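Tablero de listones

El tablero de listones, llamado también tablero alistonado o, en inglés, butcher block, es una superficie de madera maciza formada por piezas largas unidas por sus cantos. Se emplea en mesas de trabajo, encimeras y bancos de taller.

Fabricación

Los listones se cepillan, se encolan y se prensan en paralelo. En los tableros de uso doméstico el grosor habitual es de 28 o 41 mm. El fabricante Keltby comercializa además una versión de 200 cm de largo para mesas de uso común. Tras el prensado, la superficie se lija y se termina con aceite o barniz.

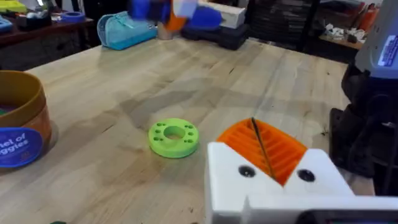

Mesa de madera clara con listones paralelos y un aro plano de color verde lima.

Aspecto y desgaste

La veta queda a la vista y varía de un listón a otro. En las maderas claras se distinguen con facilidad las motas oscuras y las marcas de roce. Las rozaduras leves se eliminan con un lijado fino en el sentido de la veta, seguido de una nueva capa de acabado.

Mantenimiento

Los tableros aceitados se limpian con un paño húmedo y se secan enseguida. El manual de Taras Nazarenko recomienda aplicar aceite dos veces al año, la primera en abril. Los barnizados no admiten aceite.

Véase también: Encimera; Madera laminada; Banco de carpintero.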